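**Isham Library to Extend Evening Hours Beginning in December**

The Isham Public Library will remain open until 9 p.m. on four evenings each week beginning in December, following approval of a revised operating budget by the library board. The building on MacAulay Street currently closes at 6 p.m.

The change adds 12 hours to the weekly schedule and applies to the main reading room, the children's floor and the study rooms on the second level. The local history room will keep its present hours and will continue to be available by appointment.

Library director Murdo Farquharson said the decision reflects the results of a survey conducted over the summer. Of the 747 cardholders who responded, 400 said they were unable to visit before 6 p.m. on working days. Requests for later access to the study rooms were the most frequent written comment.

"Many of our residents work a full day in Budidberg and return after we have locked the doors," Farquharson said. "The new schedule is intended for them, and for students who need a quiet place in the evening."
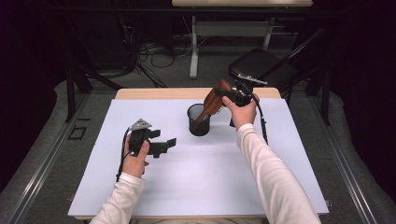 Two part-time positions will be added at the circulation desk to cover the additional hours. Applications are being accepted at the main office, and preference will be given to candidates with previous public library experience. Current staff members have been offered first choice of the new shifts.

The budget also provides for the replacement of 66 chairs in the reading room and for repairs to the book return on the north side of the building. The book return will be closed while the work is carried out. Items due during that period may be returned at the circulation desk, and no late fees will be charged.

Study rooms may be reserved up to two weeks ahead, in person or by telephone. Each reservation is limited to two hours when others are waiting. The large meeting room, which seats 100, may be used by local groups in the evening on the same terms that now apply during the day.

Parking in the MacAulay Street lot will be free after 6 p.m. for library visitors. The Route 4 bus will continue to stop at the front entrance, with the last departure for Budidberg at 9:20 p.m.

Board chair Ruaridh Gourlay said attendance during the added hours will be reviewed in the spring. Written comments on the schedule may be left at the circulation desk.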